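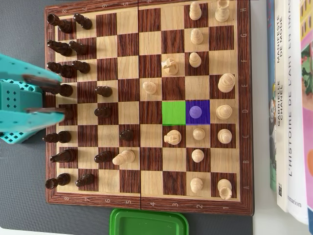
Equipment budgets for small manipulation laboratories are usually built around the price of the arm, and the remaining items are entered afterward as accessories. The records of the Jetthorpe program suggest that this order should be reversed. The task a station is bought to perform sets most of its later costs, and those costs fall on parts that rarely appear in the first request. Figure 3 illustrates the point for the board-game task used at the Guthrie site. The camera looks straight down on a folding chessboard, and the requested move is laid over the board as a purple square on d2 and a green square on d3. The gripper reaches in from the side, above pieces that stand close together on the back rank. A station configured for this work needs an overhead mount, a means of drawing the overlay in register with the board, and fingers slim enough to work among crowded pieces. None of the three was included in the arm quotation from Vanance.

Research > Shared Equipment > Planning Papers > Section 4

Reading time: 6 minutes

Figure 3. Overhead view of the chess task, Guthrie site, with the marked origin and destination squares.

4. Planning costs beyond the arm

4.1 Scope of the estimate

The program considered the purchase of stations for teaching and data collection over a planning period of 24 months. The period was chosen to match the funding cycle of the host department. It is shorter than the working life of most arms, and the estimate therefore gives more weight to early spending than a longer view would. Readers whose institutions allow equipment to be carried across several cycles should adjust for this.

Each station was treated as one budget line made up of the arm, the gripper and its fingers, the camera and mount, the computer, the task objects, and the work surface. Staff time was recorded separately. The furniture already in the room was not charged to the station, although the Guthrie site later asked that it be included, and we return to that request in Section 4.4.

The ceiling for a single station was set at $4,000. This figure came from the approval rules of the department: purchases below it could be signed off locally, while purchases above it went through a central review. The ceiling shaped the choice of equipment more than any technical comparison did. Two larger arms were removed from the list before they had been tested, and the Huvness arm was selected from those that remained.

4.2 Grippers and fingers

Gripper parts were the item most often underestimated. The original request allowed for one set of fingers per station, on the assumption that fingers would be replaced only when broken. In practice, fingers were changed when the task changed. Wide, flat fingers were adequate for boxes and cups but were difficult to use over a chessboard, where the neighboring piece can be closer than the thickness of the finger. A knight and a pawn also present very different shapes to a gripper coming from above, and a finger that holds one securely may turn or drop the other.

The program placed 19 separate orders for finger parts during the planning period. Most were small. Their combined price was modest, but each order carried its own shipping charge and its own approval step, and the administrative work was out of proportion to the value of the goods. Ordering a mixed set of fingers at the beginning would have cost more on the first invoice and less over the period as a whole. We recommend that the initial request name the tasks planned for the first year and include finger parts for every one of them.

Printed parts offer a partial answer. A body with a regular pattern of holes allows fingers and brackets to be moved without a new part being designed, and the sites that worked this way reported fewer delays. The saving depends on access to a printer that is kept in good order. Where the printer was shared with a teaching workshop, parts were often unavailable near the end of a term, when student projects were due.

4.3 Cameras, mounts and overlays

The overhead camera itself was inexpensive. The mount was not, once the need for stiffness was taken into account. An overlay that marks the starting and ending squares of a move is useful only if the camera and the board remain in fixed positions with respect to each other. A board that has been nudged by a few millimeters can place the colored area across the line between two squares, and the instruction then becomes unclear to both the operator and the software.

Two remedies were priced. The first was a rigid frame that holds the camera and the board together. The second was a software check that finds the corners of the board at the start of each run and adjusts the overlay to match. The frame has a higher purchase price and requires floor or table space. The software check has no purchase price but took a good deal of staff time to write and maintain – time that did not appear in the equipment budget at all. The sites were left free to choose, and they chose differently. We do not regard either choice as an error, although the second should be entered as a cost.

Viewing angle also affects the purchase. Seen from directly overhead, tall pieces hide part of the squares behind them, and the king and queen can be hard to tell apart. The gripper hides further squares whenever it is over the board. A second camera placed to the side removes much of this difficulty. Requests that cover a single camera should state how the occupied squares will be confirmed while the gripper is in the way.

4.4 Task objects and surroundings

Task objects are cheap enough to be left out of most budgets, and their absence causes delays that are not cheap. A chess set bought at retail may be discontinued within the planning period. If a piece is lost, a replacement of the same height and finish may be impossible to find, and results gathered before and after the change are then harder to compare. The program now buys two identical sets for each station and stores the second unopened.

The Guthrie site asked that shelving and work surfaces be included in the station line. Its reasoning was that stations are set up in rooms that serve other purposes, and that books and household items tend to remain within the view of the camera. For some studies this is desirable, as a varied background may help a trained model work in other rooms. For others it is a source of confusion in the data. In either case the surroundings are part of the design, and we accept that they should be planned and, where necessary, paid for.

4.5 Spending against plan

By the end of the period, the sites had spent 94 percent of the total approved amount. The figure appears to show close planning, but it conceals large movements between lines. Money set aside for computers was moved to gripper parts and mounts at every site, and repairs to the Huvness arms were lower than expected. The service contract offered by Vanance was declined at the first renewal for this reason – a decision that may need to be reviewed as the arms age.

The movement between lines had one further effect. Because transfers required a written case, sites with less administrative support made fewer of them and were more likely to continue with unsuitable fingers. A reserve held at the program level, open to all sites on a short form, would have reduced this difference. The next request, due in April, includes such a reserve and lists the planned tasks ahead of the hardware. Section 5 describes how the stations were shared among courses and how booking time was charged.

Related items

Section 3: Selecting an arm under a fixed approval ceiling
Section 5: Booking and shared use of stations
Jetthorpe planning paper: Spare parts storage for teaching laboratories
Guthrie site notes: Table height and camera mounts
Request form for small equipment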